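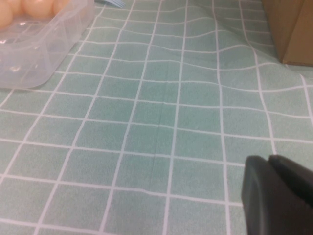 Automation and Daily Work, Unit 4
Lecturer: Ezequiel Becerra
Jan 30, 2018

## Can a machine clear the table?

Please read these notes before the seminar. Last time we spoke about the welding line at Stallia, where each part arrives in the same position. Today we go to the kitchen table, and the position is never the same.

**Cloth.** A tablecloth has wrinkles, and they move when something is pulled over them. A planner which believes the table is one flat plane will put the fingers too high or too low. On printed cloth the bent lines can help to find the wrinkle, but few systems use this.

**Clear plastic.** A transparent tray shows the cloth through its walls. Many depth sensors measure the cloth and miss the tray. Students in March often propose to paint the tray – this is allowed in a factory, but not in a home.

**Thin things.** A plastic fork lies almost at the height of the cloth. Two fingers which close on it may take the cloth also.

**Cardboard box.** It is the easy one, if it is not wider than the hand can open.

### The Brallevden trial

In our exercise data, the arm made 300 attempts to pick up a fork, and 87 were successful. A person does this without looking. For the shop floor in Gesville the same arm sorted 1,000 boxed parts, with 2 errors. Compare the two results carefully: the arm did not change, only the work.

My own answer to the title question is "not yet", but you may disagree in your paper.

### For the seminar

- Read Akpan, chapter on soft surfaces.
- Choose one chore at home and write down each contact between hand and object.
- Calculate both success rates. Which one would you show to a customer, and why?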